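末班渡轮

六点过后码头就没什么人了。我到的时候凯斯金号还没靠岸。灯亮着,一盏,坏了另一盏。

票是853号。售票窗里伸出来一只手,找零,缩回去。没说话。

风大。围巾勒着脖子。我把信又摸了一遍,在内兜里,还在。信封上写着莱塞蒂,Lesetti,岛上那个镇,字是母亲的字,歪的,最后一个字母拖得老长。她写完就没寄。夹在菜谱里,炖鱼那一页,油渍透过来一半。

我不该拆的。拆了。

里头就两行。说房子留着,说钥匙在老地方。没写给谁。

船来了。铁板哐当放下来,一股柴油味。上船的连我5个人,一个女人抱着鸡笼,鸡不叫。我坐到最里头,靠窗,玻璃上全是盐。

开船。晃。

小时侯去过一次莱塞蒂,只记得台阶。很多台阶,母亲走在前面,鞋跟敲得响,不回头。我在后头数,数到584,她说到了。一扇绿门。她没敲,站了一会儿,又领着我往下走。我问她谁住这儿,她说风大,把扣子扣上。

后来再没提过。三十年,不提。

抱鸡笼的女人问我去看谁。我说不看谁。她说这个季节没人不看谁就上岛的。我没接话。她从袋里掰了半块饼给我,硬,有茴香味。我吃了。饿了一天才发现饿。

到岸,天全黑。镇上就一家店还开着,门口招牌掉了漆,博马赫杂货。买了电筒,两节电池。老板看我一眼,又看一眼,说你长得像一个人。我说像谁。他低头找零,说记不清了,早年的事。

他记得清。我看出来了。

台阶还在。比记忆里窄,湿滑,长了苔。我没再数,数不动,喘。半路停了两回,底下海黑乎乎一片,渡轮已经掉头走了,那一盏灯越来越小。

绿门,褪成灰的了。

老地方是哪儿,信里没说。门垫底下没有。窗台没有。花盆搬开,一堆潮虫。我蹲着,电筒咬在嘴里,忽然想起母亲在家藏钥匙,从来只藏一个地方,门框上头,左边,要踮脚。

踮脚。摸。一手灰。

再往里一点,凉的。

锁眼锈了,拧了半天,拿肩膀顶,门一下子开了,我差点栽进去。屋里有樟脑味。桌上扣着两只杯子,一大一小。小的那只,杯底贴了块胶布,写着我的小名。

我在门槛上坐下来,坐了好久。电筒快没电了也没关。 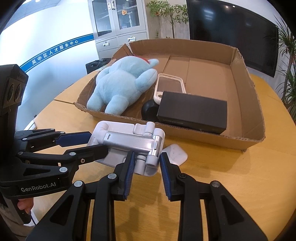

下一篇:弗吕克西斯的冬天

一月,炉子又灭了。房东不肯来。(未完,下期接着登)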